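## 3. Collecting Demonstrations for Two-Handed Tasks
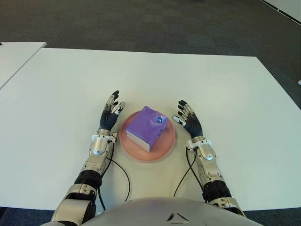 **Figure 2.** Robot's view of the plate task. The block rests at an angle on the plate, with one hand on either side.

### 3.1 Task and workspace

The plate task uses a white table, one round plate, and one block-shaped object per trial. The object must be gripped between the two hands, lifted clear of the plate rim, turned, and set down again inside the rim. Figure 2 shows an arrangement with a purple block. We chose the task for two reasons. A flat object with a wide top face is hard to grip with one hand from above, so the operator has to use both arms. The raised lip of the plate also limits how low the fingers can approach, and small errors in height end in contact with the plate.

The long axis of the object is set at a random angle to the table edge before each trial. The plate is placed by eye in the near half of the table, within reach of both arms. We did not mark the tabletop. Early tests with taped guides gave policies that relied on the tape and failed once it was removed.

### 3.2 Remote control

Demonstrations were recorded with the Cinier interface. The operator wears a pair of tracked gloves and watches the head camera stream in a headset. Wrist poses are mapped directly to the end of each arm, and arm joint angles are found by a standard inverse kinematics solver with a penalty on elbow motion. Finger joints are mapped separately. Because the operator's hand and the robot hand differ in size, we match fingertip distances and let the individual joint angles differ. This mapping makes pinch grips more reliable but gives the fingers a less natural shape when the hand is open.

Thumb position needed a separate correction. In the first version the thumbs closed too late, and the object slid along the fingers before the grip was firm. Xuelian Qin adjusted the thumb offset so that it points inward during the approach, and this setting was kept for all data reported here.

Both arms are held still until the operator presses a foot pedal. When the pedal is released, the arms keep their last commanded pose. Operators used this pause often — mainly just before contact, to check the height of the fingers against the object.

### 3.3 Hand guiding

A second set of demonstrations was recorded by hand guiding. The arms were placed in gravity compensation, and the demonstrator moved them by the forearms while standing behind the robot. Fingers cannot be guided in this way, so grasp closure was triggered by a button and followed a fixed profile. The hand-guided set is therefore poorer in finger motion. Its arm paths are smoother than those recorded by remote control, with fewer stops near the object.

The hand cables were a source of trouble in both modes. Each must have enough slack for full wrist rotation, but excess slack can drag across the table or catch the plate. Cable length was set once by Uthai Kaewkla and checked at the start of each session. Trials in which a cable moved the plate were discarded.

### 3.4 Data set

We recorded 1275 demonstrations by remote control and 100 by hand guiding, from 13 operators. Each demonstration contains head camera images, joint positions for both arms and hands, and the commanded targets. For hand-guided trials the commanded arm targets are replaced by the measured positions one time step ahead. Failed grasps were kept if the operator recovered without outside help, as we found these segments useful for training — see Section 5.2 for the comparison. All trials were cut at the first arm motion and at the moment both hands had left the object.

Operators received a short practice period on the Drasden training setup before recording. We did not instruct them on which hand should touch first. Most settled on a near-simultaneous approach from both sides, while a smaller group steadied the object with the left hand and closed the right hand afterward. Both strategies are present in the training set without labels. The effect of this mixture on the learned policy is examined in Section 5.3.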